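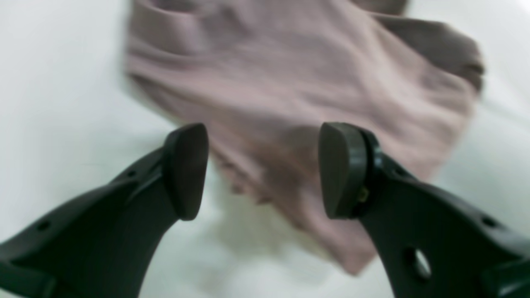
The builder would prefer not to be named, on the grounds that the neighbors already think the garage is a laundromat. We met there one evening in November, between a drill press and a drying rack, to talk about an arm that is supposed to fold clothes.

It is called Jaltari. The name came off a crate, and the builder no longer remembers what was in it. "It was going to be temporary. So was the arm."

The original plan was a machine that would sort screws. Then a shared workshop in Priltstead closed down, a box of servos came up cheap, and the project drifted toward fabric. "Screws hold still. I thought I wanted a challenge. I was a younger person then. This was March."

So far the log lists 382 attempts at a single fold. I ask how many of them the builder would be willing to put in a drawer. There is a long pause. "Depends on the drawer."

The trouble, as explained to me over bad coffee, is finding a corner. A shirt laid out flat has obvious ones. A shirt dropped on a table has a dozen things that look like corners and are really creases, and from a camera down at the wrist they all look equally promising. "You get this blurry landscape with two fingers sticking into it. I've stared at that view so long I see it when I brush my teeth."

The fingers have gone through several versions. An early pair, printed from a design shared on the Sternirau forum, had sharp tips and a talent for picking up the tablecloth. The current ones are rounded. "Blunt is good. Blunt forgives you."

And the budget? It was 400 dollars. The builder opens a spreadsheet, scrolls for a while, and closes it again. "About 2,000. Don't print that." Then, after a moment: "Fine, print it. Call it tuition."

Next up is a better controller board from Eichhorn, which has been on order long enough that the builder has stopped checking the mailbox. After that, towels. Socks are not on the list.

"Socks come in pairs," the builder says, switching off the bench light. "I've only got the one arm."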